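The block box, tipped out on the bed 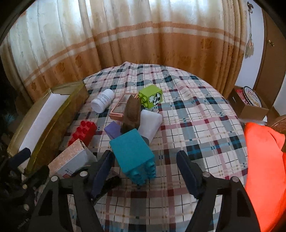

by Odureo

I've been promising a toy page since October and the spare bed finally got it on 11th December, when I turned the big block box upside down on the covers to see what was living at the bottom. Quite a lot, as it happens!

The big teal brick is my favourite, lying on its side with the studs pointing down. The lavender foam block is just behind it, and next to that the tall dark brown wooden piece with the ridged, pointy top, which came in a job lot from the Buston toy fair (2 pounds the bag, and I'd have paid it for that one piece). I think it makes a lovely tower. My other half says church.

Then there's the cow. I do love a printed brick, and the lime-green one with the black and white cow pattern always ends up in whatever I build, farm or no farm. The red one is more of a workhorse, good for the bottom of walls.

The white see-through-ish block, the salmon-pink frame and the little pink and white speckled box all get used as buildings too, and so would the white bottle if it would only stay upright on a duvet.

My list for the whole collection now stands at 188 pieces, and the next lot to be sorted is the wooden stuff, which is in 2 shoeboxes on top of the wardrobe. If anyone has spare foam blocks going in any colour, do drop me a line!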